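The Long Life of a Maple Board

By Shagufta Satti

The first thing I bought for my kitchen in this country was a cutting board. I did not have a table yet, and I ate my dinners standing at the window, but I had a board made of maple, and it was so heavy that I carried it home in two stages with a rest at the bus stop. It is still with me. It has a dark ring from a hot pot, a smell of onion on one side that never leaves completely, and a small burn whose history I prefer to keep to myself.

So when I was asked to write about striped boards, the kind which is glued together from many long strips, I said yes before I heard how much I would be paid. I wanted to know how such a thing is made, and why mine has survived everything.

My first visit was to Arain, a workshop of 8 people behind a former bakery. They make boards, bench tops, shelves, and sometimes a stair tread if a customer asks nicely. The wood arrives rough and gray, and to my eye it looks like something for a fence. Then one pass through the planer opens it, and the pale color comes out, close to cream.

Maple is not one color. I had believed that it was, and I was corrected quickly. The outer part of the tree, the sapwood, is the light one that most buyers want. Closer to the heart it turns tan, and between these two there are many small steps. One tree can give you all of them. Some makers sort the strips very strictly and throw the darker ones in the box for firewood. At Arain they sort too, but they keep the honey-colored strips and put them in on purpose, one here and one there.

I was allowed to try this part. On the bench lay the strips for one board, and I could move them as I wanted before the glue. It is a more difficult job than it looks. If the dark strips are placed evenly, the board looks like a shirt. If they are placed all together, it looks like a mistake. I changed my order many times, and the young man who was waiting with the glue bottle was very polite about it.

There is also a rule about the grain. Every strip has growth rings, and if you look at the end of it you can see them as little curves. Strips are turned so that these curves do not all bend in the same direction, because wood wants to cup when it takes water, and neighbors that pull against each other keep the whole thing flat. My old board was made by somebody who knew this. I looked at its end grain the same evening, with a lamp, and I felt a little proud, as if I had made it.

After the glue come the clamps. The board stays in them overnight, and in the morning the dried glue is scraped off in long yellow crumbs. Then it is planed again, and sanded, and wiped with a damp cloth so the fibers stand up, and then sanded one more time. People who buy cheap boards and complain that they become furry after the first washing are usually missing this step. You can do it yourself at home. Wet the board, let it dry, and rub it with fine paper along the grain.

The workshop sold 104 boards in March, which was a record for them, and I was shown the page in the order book. Many of these customers had begun to bake bread. By the time of my visit, in October 2020, several had written back with questions about care, and the questions were almost always the same.

Can it go in the dishwasher? It cannot. The heat and the long soaking will open the glue lines, and a board that has split along a line is hard to save. Wash it by hand with warm water and a drop of soap, both sides, even when you used only one. Then stand it on its edge to dry. A board that dries lying flat on the counter gets air from above and none from below, and this is how it begins to bend.

Which oil? Mineral oil is the simple answer. I use one called Driritz, which comes in a plain bottle and has no smell, but any food-safe one will do. Olive oil is a mistake that I made for a whole winter. It goes old inside the wood, and my bread tasted of it. Put the mineral oil on generously in the evening, go to bed, and wipe off the rest in the morning. 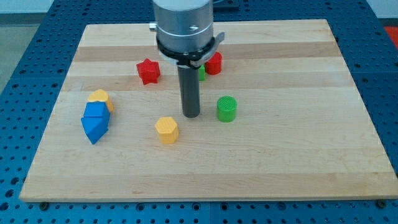 A pale, striped surface makes everything on it easier to see, and I think this is one reason cooks like maple. A tomato on it is very red. A slice of beet is almost too much. On my mother's board, which was dark and came from I do not know which tree, parsley disappeared and had to be found again with the fingers.

There is the practical side as well. Maple is hard, but its pores are small and closed, so juice stays near the top and can be washed away. It is kind to a knife. Glass is terrible for a knife, and I would like to say this to everybody who has given me a glass board as a present. There were two of them, and both had lemons printed on the back.

My second visit was to Prostus, a repair shop. They take boards that are cracked, bent or only tired, and they plane them down until clean wood appears. A thick board can be planed many times in its life. I brought mine, a bit ashamed of the burn. The machine took off a layer thinner than a coin, and then another, and the stripes came back as bright as in the workshop. The burn became a faint brown shadow, and I asked them to stop there.

On the way home I rested again at the bus stop, although it is a different bus stop now and the board is lighter than before. I oiled it that night. In the morning I cut bread on it, with the onion side down.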